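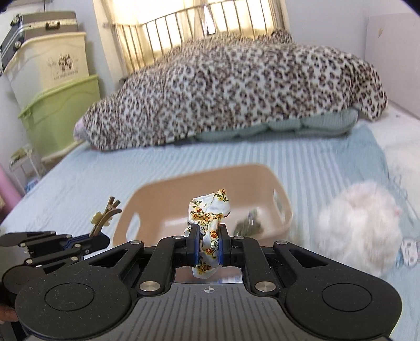
Fig. 1. White floral fabric over a light blue striped sheet.

Washing Out the Past: Fading in Printed Cotton Bed Linen
Esther Masanja
Final report, Home Textiles project
Submitted January 9, 2026

Why I picked this

My grandmother keeps every pillowcase she has ever owned. When I stayed with her in Drostport in August, I opened the linen closet and found the same rose print at three completely different stages of life, from bright red to a pink so pale I had to hold it to the window. I wanted to know what had done that. Was it the sun on the clothesline, the detergent, the hot water, or just years of heads rubbing on the same spot?

My question for this project was: does sunlight or washing do more to fade a printed cotton pillowcase?

Background

Most of the floral bedding I looked at is printed, meaning the color is put on one side of a finished white cloth. Turn it over and the flowers look like ghosts. Stripes are often different. Many striped sheets are woven from yarn that was dyed before it ever reached the loom, so the color goes all the way through. I loved finding this out, and I have been flipping over everyone's sheets since.

Two things matter for how long a print lasts. One is the kind of dye. Reactive dyes bond with the cotton fiber itself, while pigments sit on top and are held there with a binder, a bit like glue. The other is the finish. Pigment prints can feel slightly stiff when new, and as the binder wears away the color goes with it.

Method

I bought cotton pillowcases, all the same print, from the Mfaume market stall in Illov. The seller told me they were pigment prints, and the stiff feel matched that. I cut the pillowcases into squares and hemmed the edges so they wouldn't fray (this took a whole evening and I am now much better at hemming).

The squares went into groups:

Sun only: pinned to a board in a south-facing window, never washed.
Wash only: washed warm with ordinary powder, dried indoors away from the window.
Sun and wash: washed the same way, then dried on the board in the window.
Control: folded inside a paper envelope in a drawer.

The test ran for 9 weeks, with 2 washes a week. At the end of each week I compared every square against a gray scale card and gave it a score from 1 to 5, where 5 is no change. My roommate scored them too, without knowing which group was which, and I used the average.

Results

The control squares stayed at 5 the whole time, as I hoped. The sun only squares dropped to 4, with most of the change in the pinks. Wash only ended at 3.5. Sun and wash together ended at 2.5, and it looked even worse than that number sounds, with the thin leaf stems nearly gone.

The big surprise was where the color went. On the washed squares the fading was worst along the hems and fold lines, where the cloth rubs against itself. Under a hand lens you could see white fiber tips poking up through the print. So a lot of what I had been calling fading was really wear! That changed how I thought about the whole project.

Problems

A window is not a clothesline. Glass blocks part of the ultraviolet light, so my sun squares probably had an easier time than my grandmother's pillowcases did. We also had some 3 weeks of cloudy weather in the middle. And scoring by eye is hard. My roommate and I disagreed most on the yellow flower centers, which looked different every time we switched lamps.

I used only one print from one seller, so I can't say anything about reactive dyes. I had planned a second set with Trurkine cotton but the order came too late.

What I would do next

I'd put a set outdoors on a real line, and wash half of the squares inside out to see if that protects the surface from rubbing. I would also love to try a cold wash, and to run a striped woven fabric next to the printed one.

My grandmother has read this report. She says she will go on hanging everything in full sun, because it smells better.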